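Grumis Opens Free Home Network Help Desk in Toltamberg

TOLTAMBERG, 2/22/26 – Slow video calls, dead spots in the back bedroom, a router that needs a restart every night: Grumis wants to hear about all of it! The local internet co-op is opening a walk-in help desk at its Lysenko Street office, and we could not be happier to get started.

Anyone in Toltamberg or Lotham can stop by, member or not. Bring your router and its power cord, plus a rough sketch of your home – pencil on the back of an envelope is fine. A visit is free and takes about 80 minutes.

The idea grew out of our survey last June, when 236 households wrote back, many with long and wonderful letters about their Wi-Fi. Most wanted someone to sit down with them and go through the settings slowly, so that is how the desk will work.

We have also printed 300 copies of a plain-language guide to passwords, guest networks and where to put a router. Pick one up at the desk, or ask for it at the Lotham library.

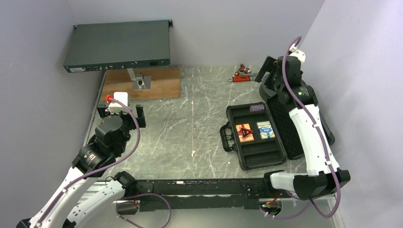
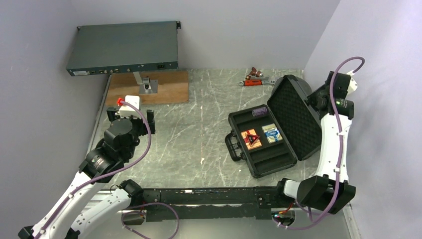
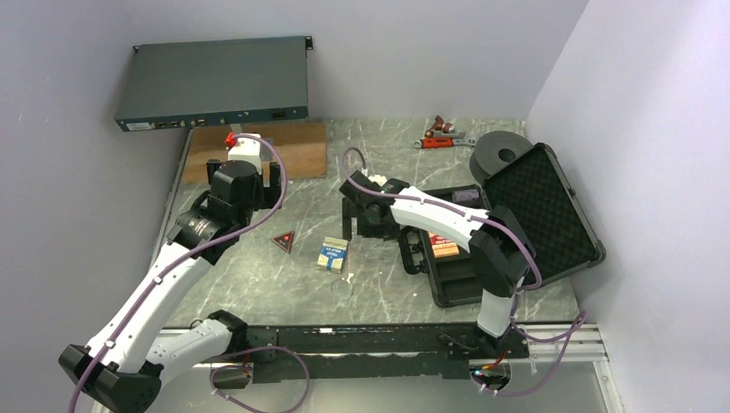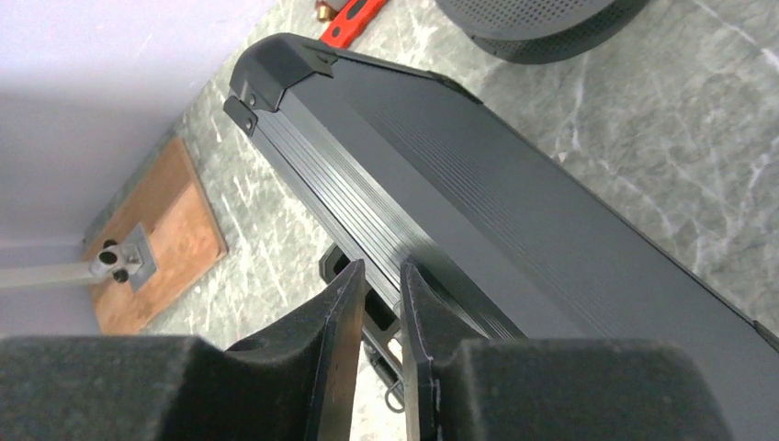 Do I need an appointment?
Walk-ins are welcome any time the office is open, though calling ahead helps if you are bringing more than 2 devices.

We use cookies to improve your visit. Accept | Manage settings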